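Learning to fold a letter again

Sayaka Hayashi keeps her letters in shoe boxes, and the shoe boxes under the stairs. When I came to her house in Andandale she had already taken one of them out and put it on the kitchen chair where I was supposed to sit, so we began the conversation standing.

"I did not plan to become a person who writes letters," she told me. "I wanted to improve my English and I was too shy for the telephone. With a letter you can look up the word first, and the other person does not see you looking."

This was in May, eleven years after she moved here with her husband. Since then she has written to pen friends in many places, and for the past few years she has also led the letter evening in the back room of the library. People come with their own paper and sit for two hours. There is tea. Some of them write to family, some to strangers whose address they got through the group, and one man writes only to his former landlady, who answers him on the back of bus timetables.

I asked what she teaches them. She did not like the word.

"I don't teach. I say where the stamp goes, if they are young. The young ones really ask this, and I find it a good question, how should they know? And I say, please don't begin with sorry. Everybody begins with sorry. Sorry that I have not written for so long, sorry for my handwriting. Half of the first page is gone and the friend has learned nothing."

How should a letter begin, then? She thought about this for a while and poured the tea.

"With what is in front of you. The weather is allowed. My best friend by post begins with what she can hear. One time it was the neighbour cutting his hedge, and the hedge went on for three pages, because he was still cutting."

The best friend by post is Elsie Holroyd, who lives in Clurkolholm and is now eighty-one. The two of them have been writing for nine years and they have met two times. The first meeting was difficult, Sayaka says. They sat in a station café and neither of them knew how to talk to the other at such a speed. On the second visit they both brought writing paper, as a joke, but then they did use it for a part of the afternoon.

From this friendship alone there are 395 letters in the boxes. Sayaka knows the number because she wrote it on the lid, with a pencil, and she changes it when a new one arrives. She thinks she will reach 1,000 only if they both live to be very old, and she has told Elsie to eat more vegetables.

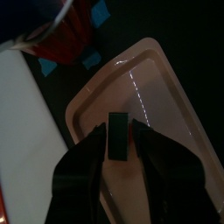

Elsie Holroyd sees it differently, and when I wrote to ask her (by post, naturally) she answered that the number on the lid was of no interest to her, that she throws away most of what she receives once she has read it twice, Sayaka's letters too, and that a letter which is kept begins to be written for the box and no longer for the friend. She added that she eats enough vegetables.

I read this aloud to Sayaka on my next visit and was a little afraid of the effect. She laughed so much that she had to put down her cup.

"Of course I know this! She told me in the second year. I was hurt for maybe one month. Then I noticed that I wrote more freely. If I know the letter will be gone on Thursday, I can complain about my sister."

But her own boxes she will not give up. She opened the one on the chair and let me look at the envelopes, without taking out the pages. They are sorted by year, with a strip of card between the years. In the early ones Elsie's writing is small and leans to the right. Later it stands up and becomes larger, and the lines have more air between them. Sayaka followed this with her finger and did not say anything about it for some time.

"On a screen she would always have the same age," she said then.

We spoke also about paper. I had expected strong opinions, and I got them. She does not like the thick kind that is sold for weddings, as it will not fold flat and the envelope then costs more to send. For years she bought airmail pads from Wainwright, a stationer near the old market, until the shop closed. The owner called her before the last day and let her have the remaining pads for a low price. There are 4 left. For ordinary letters she now takes whatever the supermarket has, with a lined sheet underneath so that she does not go uphill.

Her pen is a cheap one and she would not let me write down the make. "People come to the evening and they want to buy a pen first," she said. "They buy the pen, then an ink, then they look for a box for the ink. And in the end they have a nice table and no friend."

It is not always easy to find the friend. The group has a list, and Isamu Sugiyama keeps it in a ring binder, with a page for each person: what they like, in which languages they write, how quickly they answer. The last point matters most, he told me when I met him at the library. Two slow people can be happy together for many years, and two quick people also. A quick one with a slow one is trouble – the quick one believes that something has happened, and the slow one finds three letters on the mat and is ashamed and then answers none of them.

Sayaka says she is slow and Elsie is quick. "So Isamu would never have put us together," she said, and was clearly pleased with this.

How did they manage it? By a rule they made after the first winter. Elsie may write as often as she wants, but only the last letter must be answered. Sayaka may be late, but she has to send a postcard in between, and on the postcard one sentence is enough. She showed me a few that she had bought in advance. They were almost all of the same lighthouse.

Before I left she asked for my address and wrote it on the back of an envelope. Eight days later I had a letter from her, two pages, in blue ink. It began with the sound of her washing machine. I have not answered it yet, and when I do, I will try not to begin with sorry.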